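Tavura Cloth Folding - README

Welcome! Tavura is a small collection about folding cloth on a tabletop, and we're really happy with how much there is to learn from one plain strip of fabric. It holds 2770 clips, each 15 seconds long, with two hands working at a table.

What's in it
- clips/ - the folding itself, sorted by cloth
- notes/ - start and end state of each fold, typed up by Zeyu Lu
- splits/ - 2 lists, train and test

Cloths come in plain colors, and small sewn-in tags are left on (great for telling one end from the other!). Fold names follow the Eltau list, so "half" always means the long way. 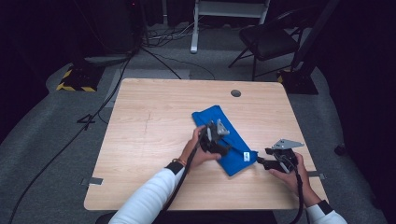 The same pale wood-grain tabletop, closer in: 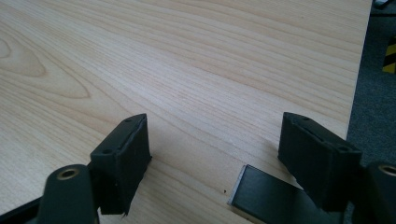
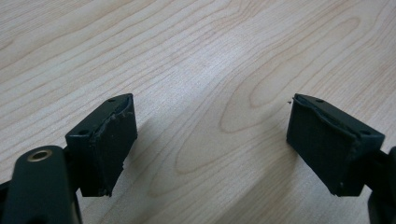 Last changed: August 2026

Notes for the January release had some "half" and "quarter" folds swapped - please pull them again. Found a fold we named wrong? Write to Sushil Kaushik and give the clip number. We love getting these.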